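About Prodedley

Prodedley is a wholesale nursery and trial ground for woody ornamental plants. We propagate, grow and test shrubs and small trees for garden centers, landscape contractors and parks departments. We do not sell to the public from the nursery, but most of our plants can be ordered through a local garden center.

The business began as a propagation house supplying rooted cuttings to other growers. Alvar Öberg took over the site and added the container yard, then the trial ground. He still runs propagation and decides which plants enter the trials. The company is privately owned and has no outside investors.

What we grow

The current list has 371 entries. Hydrangea, viburnum, spirea and ninebark make up the larger part of it. The remainder is mostly witch hazel, serviceberry, deciduous holly and a small group of magnolias. Availability is updated at the start of each month during the shipping season and once in February for advance orders.

Most shrubs are sold in 3-gallon containers. Liners are available for a limited number of cultivars, by contract only. We do not grow plants on the state noxious weed list, and we have dropped several barberries that seeded freely in our own hedgerows. 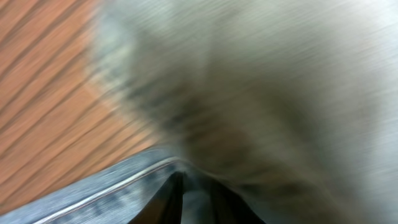 Propagation

Softwood cuttings are taken from stock plants kept on site. Stock plants are labeled by block and row, and the block number follows the cutting through to the finished container. If a customer reports a plant that is not true to name, we can trace it to the parent and check the rest of the batch.

Cuttings are rooted under mist in a bark and perlite mix. Bottom heat is used for viburnum and magnolia and switched off for most other crops once roots reach the edge of the cell. Rooted liners spend their first winter in an unheated poly house – covered, vented on mild days, and watered only when the mix dries below the top inch.

Grafting is limited to witch hazel and a few magnolias. It is done in late winter by two members of the propagation staff. Losses vary a good deal from year to year, and grafted plants are therefore not confirmed on orders until the unions have been checked in June.

The trial ground

The trial ground is divided into two sections. Flistier is the upper field, with a sandy loam that drains quickly and sits fully exposed to wind from the northwest. Bråten is the lower field, with heavier soil and standing water after a wet spring. Every plant under evaluation is set out in both.

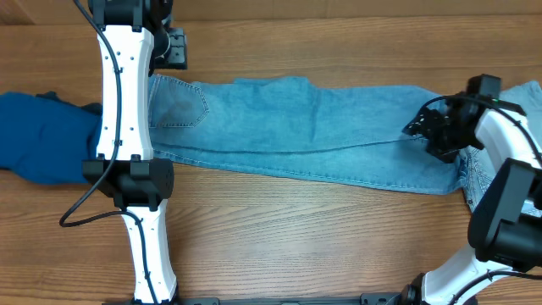
Prodedley, indoor work table

A trial runs for six growing seasons. Plants are watered during the first season and not after that. They are not sprayed, staked or covered in winter. Staff record the following:

Date of bud break and first open flower
Height and spread at the end of the season
Winter dieback, measured from the tip
Leaf spot, powdery mildew and chewing damage, each scored 0 to 5
Regrowth after a hard cut in year four

A cultivar that fails in one field but performs well in the other may still be listed, with a note on soil. A cultivar that fails in both is removed. Breeders who supply plants for trial receive the full record, including the poor scores, at the end of each season.

Palholm series

Palholm is our own selection program, currently limited to panicle hydrangea. The aim is a shorter plant with stems that hold the flower head upright after rain. Two selections have been named so far. Both came from open-pollinated seed, and both completed the trial in Flistier and Bråten before release. Further seedlings are under observation, and we do not take advance orders for them.

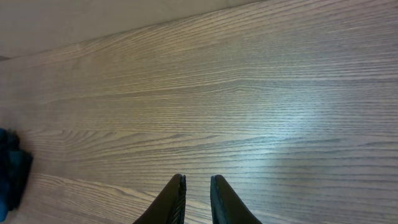
Table surface, close view

Water and growing media

Runoff from the container yard drains to a lined pond and is filtered and reused for irrigation. Conductivity and pH are checked weekly in season. The potting mix is composted pine bark with a reduced share of peat, and controlled-release fertilizer is blended in at potting. Broken containers are ground for recycling; sound ones are washed and used again for stock plants.

Visits and orders

Trade customers may visit the yard and trial ground by appointment, between 8 a.m. and 3 p.m. Sturdy footwear is advised for Bråten. Please clean boots and tools before arrival – we have a wash station at the gate as well. Orders are accepted by email or through your sales contact. Minimum quantities and freight terms are printed on the availability list.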